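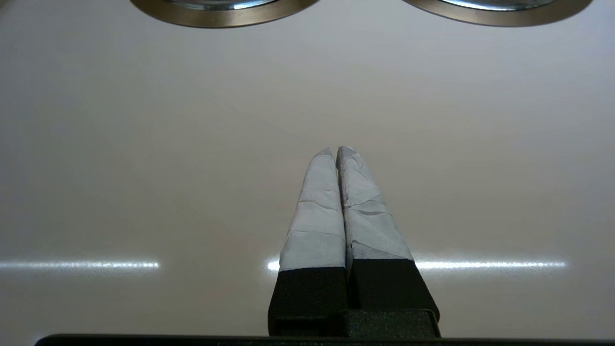 Lesezeit: 7 Minuten

Abbildung 1. Glänzend weiße Fläche mit schwachem, warmem Stich ins Rosagraue.

Suche Suchbegriff eingeben Suchen

4. Weißbezeichnungen im Gespräch: Befunde aus Kandau und Madau

4.1 Vom Grundwort zur Abtönung

Wer Menschen bittet, eine weiße Fläche zu benennen, bekommt zunächst fast immer dieselbe Antwort, nämlich »weiß«, und wer sich damit zufriedengibt, hat seinen Fragebogen schnell ausgefüllt und wenig erfahren. Wir haben deshalb, wie im vorigen Abschnitt beschrieben, nach der ersten Antwort grundsätzlich geschwiegen. Das Schweigen fiel den Interviewenden anfangs schwerer als den Befragten (Lizelle Buthelezi, die alle Gespräche in Madau geführt hat, notierte in ihr Feldheft mehrfach das Wort »aushalten«), doch es hat sich gelohnt. Nach einer kurzen Pause setzten die meisten von selbst neu an, oft mit einer kleinen Einschränkung: »weiß, na ja, so ein bisschen wie Sahne«, »weiß halt, aber ein altes«, »weiß mit was drin«. Diese Nachsätze bilden das eigentliche Material des Kapitels.

Insgesamt liegen aus den Gesprächen mit 60 Personen 1088 Belege vor, die sich auf 114 verschiedene Bezeichnungen verteilen. Schreibvarianten und Verkleinerungsformen wurden dabei zusammengefasst, mundartliche Formen hingegen getrennt geführt, sofern sie nach Auskunft der Befragten etwas anderes meinten als die standardsprachliche Entsprechung. Dass diese Grenze im Einzelfall Ermessenssache bleibt, wollen wir gern zugeben; über »kasig« und »käsig« haben wir länger gestritten, als dem Gegenstand vielleicht angemessen war.

4.2 Woher die Vergleiche kommen

Der größte Teil der Abtönungen stammt aus der Küche. Milch, Rahm, Quark, Mehl, Grieß, Eierschale und Reis kehren in beiden Orten regelmäßig wieder, und zwar über alle Altersgruppen hinweg. Danach folgen Wäsche und Stoff, also Leinen, Wolle, »Bettlaken, aber gewaschen«, und erst mit einigem Abstand die Natur im engeren Sinne. Schnee wird zwar oft genannt, dient aber beinahe nur der Abgrenzung: Man sagt, etwas sei eben kein Schneeweiß. Als positive Beschreibung einer vorgelegten Fläche taucht das Wort so selten auf, dass wir uns fragen, ob es in der Alltagssprache überhaupt noch eine Farbe bezeichnet oder schon eher eine Art gedachten Endpunkt.

Bei warmen Weißtönen mit leicht rötlichem Anteil, wie Abbildung 1 einen zeigt, gehen die Bezeichnungen besonders weit auseinander. In Kandau griffen die Befragten hier gern zu Muschel und Porzellan, in Madau überwogen Ausdrücke, die vom menschlichen Körper genommen sind: »Zahn«, »Fingernagel«, »wie die Haut am Handgelenk im Februar«. Die zuletzt genannte Wendung stammt von einer pensionierten Schneiderin und ist uns allen im Gedächtnis geblieben. Eine einfache Erklärung für den Unterschied zwischen den Orten haben wir nicht. Denkbar wäre ein Einfluss der Keramikbetriebe, die es in Kandau bis in die Generation der Großeltern gab und deren Wortschatz sich in manchen Familien gehalten hat; eine ältere Befragte unterschied ohne jedes Zögern zwischen Scherbenweiß und Glasurweiß und wunderte sich sehr, dass wir nachfragten.

4.3 Glanz als Störgröße und als Auskunft

Ursprünglich wollten wir den Glanz aus der Untersuchung heraushalten. Die Farbkarten der Samonte-Reihe, mit denen wir begonnen haben, sind matt, und matt sollten auch alle weiteren Vorlagen sein. In den Vorgesprächen zeigte sich allerdings rasch, dass die Leute mit den Karten fremdelten. Sie hielten sie schräg, strichen mit dem Daumen darüber, verglichen sie mit der Fensterbank oder der Kühlschranktür und redeten am Ende lieber über die Kühlschranktür. Also haben wir glänzende Flächen mit aufgenommen und die Befragten ermuntert, zusätzlich auf Gegenstände in ihrer eigenen Wohnung zu zeigen.

Für die Benennung hat der Glanz spürbare Folgen. Eine glänzende Fläche nimmt etwas von ihrer Umgebung an, und viele Befragte sprachen das auch aus, indem sie zwischen der Farbe des Dinges und der Farbe des Lichts darauf unterschieden. »Das ist weiß, rosa ist bloß der Abend«, sagte ein Befragter in Kandau über seinen Herd. Andere trennten die beiden Ebenen überhaupt nicht und beschrieben schlicht, was sie gerade sahen, sodass dieselbe Tür am Vormittag »Milch« und am Nachmittag »Vanille« heißen konnte. Wir haben solche Doppelbenennungen nicht bereinigt - sie gehören für uns zum Befund und wären in einer Auswertung, die pro Gegenstand nur ein Wort zulässt, verloren gegangen.

Hinzu kommt, dass Glanz im Gespräch leicht ins Moralische hinüberspielt. »Blank«, »sauber« und »gepflegt« wurden uns als Farbangaben genannt, ebenso »speckig« und »abgegriffen«, und es wäre recht kleinlich gewesen, diese Antworten als Missverständnis auszusortieren. Wer über das Weiß in der eigenen Küche spricht, spricht eben auch über Haushaltsführung, über Besuch, der kommen könnte, und mitunter über die Schwiegermutter. Wir führen diese Belege als eigene Gruppe W7 und werten sie in Abschnitt 5 gesondert aus.

4.4 Vergleich mit den älteren Erhebungen

Die Erlow-Sammlung, deren Zettelkästen wir dankenswerterweise einsehen durften, verzeichnet für dieselbe Gegend deutlich mehr Ausdrücke aus der Landwirtschaft. Biestmilch, Kalkwand und Gänsebrust sind dort gut belegt; in unserem Material fehlen die ersten beiden ganz, und die Gänsebrust kommt nur in einem Gespräch vor, halb im Scherz. Umgekehrt kennt die Sammlung noch keine Bezeichnungen aus dem Handel mit Wandfarben, die heute in beiden Orten völlig geläufig sind. »Altweiß« und »Cremeweiß« werden von jüngeren Befragten so selbstverständlich gebraucht, als hätte es sie immer gegeben, während manche Ältere sie mit einer hörbaren kleinen Distanz aussprechen, etwa so, wie man einen Produktnamen ausspricht.

Vorsicht ist beim Vergleich dennoch geboten. Die Zettel der Sammlung geben in der Regel nur das Wort und den Ort wieder und verraten nichts darüber, was den Gewährsleuten vorgelegt wurde, ob ihnen überhaupt etwas vorgelegt wurde und bei welchem Licht. Ein Teil der scheinbaren Verarmung mag also daran liegen, dass damals in Ställen und Höfen gefragt wurde und wir in Küchen saßen, meist bei Kaffee, und auf Schränke schauten. Für die rötlichen Weißtöne lässt sich immerhin sagen, dass schon die älteren Zettel eine auffällige Streuung zeigen und dass die Körpervergleiche aus Madau dort Vorläufer haben: »Ohrläppchen« steht gleich auf mehreren Karten, einmal mit dem Zusatz »nur im Winter«.

Die vollständige Belegliste (Stand: 15.11.25) findet sich im Anhang, geordnet nach Ort und Vergleichsbereich.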